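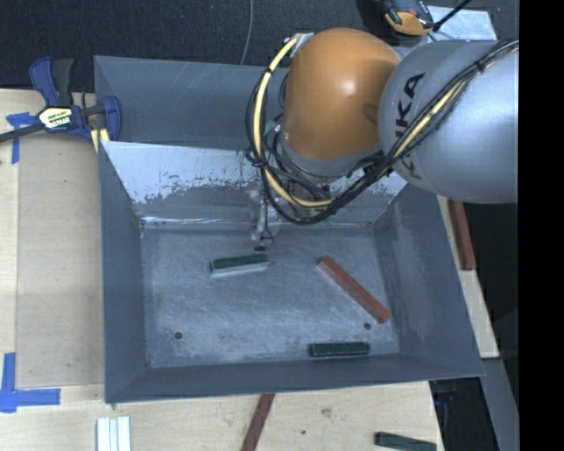 The KUKA arm over the metal bin, with a green block just under the gripper.

Review: Beretex open day, bin picking demo
Tendville, December

I've read plenty about bin picking and watched far too many clips of it, but I had never stood next to a cell and watched one think. So when Beretex opened its Tendville workshop for an afternoon, I drove over, and I'm so glad I did! If you run a small shop and you're curious about this stuff, put the next one on your list.

Entry was free with sign-up. They take 12 people per group and each group gets 80 minutes, most of it spent at the cells and very little of it in front of slides (two, I think, and one was the fire exits). There were 2 cells running. The first was a tidy conveyor job, fast and smooth, and I had seen enough of it after a few minutes. The second was the one in the photo, and I ended up going back to it three times.

The task sounds like nothing. Plain rectangular blocks, green and reddish brown, go into a gray metal bin with sloping sides, and the arm has to find one, reach in and take it out. Then you look at the bin. The walls lean in toward the floor, the metal is scuffed and worn, and a block can come to rest at whatever angle it likes or right up against the front wall. That last case is the one to watch. The arm came in, paused, backed off, turned its wrist and tried from another side, and the whole group leaned forward together.

I liked that the setup looked like a working bench. The bin is held at one corner with an ordinary bar clamp, there's blue tape on the board beside it, and the cables are tied up in a big loop around the orange joint. You could picture building something like it yourself. Our host was happy to talk about the parts that gave them trouble, too. Shiny metal under overhead lights was a big one, and cable routing got a good five minutes of its own.

They let us toss the blocks in ourselves, which was the best part of the day. I tried to be mean and dropped mine as close to the wall as I could. It missed on the first try and got it on the second, and yes, I cheered.

The software on the demo was Privano, running on a laptop on a side bench. The screen shows each grasp it is considering and a score next to it, so you can follow along and guess which block it will go for. I was wrong most of the time. The tally for the day stood at 228 picks when our group came in. I'd have loved to see the misses listed next to that number, and I said so on the feedback card.

A few gripes. The workshop is loud, and from the back of the group I lost half the answers. Parking is tight – use the Arrieta lot across the road and walk over. There was no handout with cycle times or prices, and you had to ask for an email follow-up to get either. Mine came the next morning and was clear and useful, but a sheet by the door would be easier for everyone.

Would I go again? In a heartbeat, and I'd bring some of our own parts this time. They said that's fine as long as you let them know ahead and the pieces aren't oily.

Four and a half stars. The missing half is for the noise.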